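Kitchen island

A kitchen island is a free-standing block of worktop, usually with storage beneath it, placed so that people can walk all the way round. It is one of the most useful things ever put in the middle of a room! Islands are found in homes of every size, from large country kitchens to narrow city flats, where a small one on castors may do the work of a table, a cupboard and a chopping board at once.

Origins

The island grew out of the plain work table. Long before fitted cupboards, the kitchen of a big house had a heavy table in the centre where dough was rolled, birds were plucked and pies were put together, with several people working along both sides. When fitted units came in and pushed everything back against the walls, the table was often moved out to make room. Cooks missed it. The island brought the old arrangement back, this time fixed to the floor and (later on) supplied with water, power and gas.

Open-plan houses did the rest. Once the wall between kitchen and living room came down, something was needed to mark where one stopped and the other began, and a low block of cupboards did this beautifully, letting the cook face the room and join in the talk.

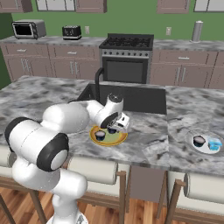 Size and spacing

Good spacing matters more than a grand top. A gap of 1 metre on each side is a common starting point, and a little more is welcome where two people cook together or where an oven door opens into the walkway. In a tight room a long, slim island nearly always works better than a square one, as the middle of a deep square top is hard to reach and hard to wipe.

Height is usually the same as the other worktops. Some islands have a raised ledge on one side for stools, which also hides the washing-up from guests, and bakers sometimes ask for a lower section, a lovely thing to have when kneading.

Materials

Marble is much loved for its veins and its cool surface, and pastry makers swear by it. It does mark, though: lemon juice and vinegar dull the polish, and red wine left overnight can leave a ring. Granite is tougher. Timber is warm and quiet under plates and can be sanded back when it gets tired, though it wants oiling. Stainless steel, borrowed from restaurant kitchens, shrugs off hot pans but shows every fingerprint.

Tops made from a single slab are heavy, and older floors may need strengthening before one is fitted. Longer tops are often made in two pieces, with the join placed at the sink or hob where it shows least.

Regional forms

The Miltberg island, named after the town where it was first made, has a round end and a deep drawer for bread. A survey of the town's older houses, published on 17/09/2018, recorded 126 of them still in daily use, 27 with their first tops. In Dedum the usual form is narrower and stands on open legs, with a slatted shelf for pots. Both kinds are shown every October at the Olline furniture fair, a wonderful day out for anyone who enjoys drawers that run well.

See also

Breakfast bar
Butcher's block
Fitted kitchen
Worktop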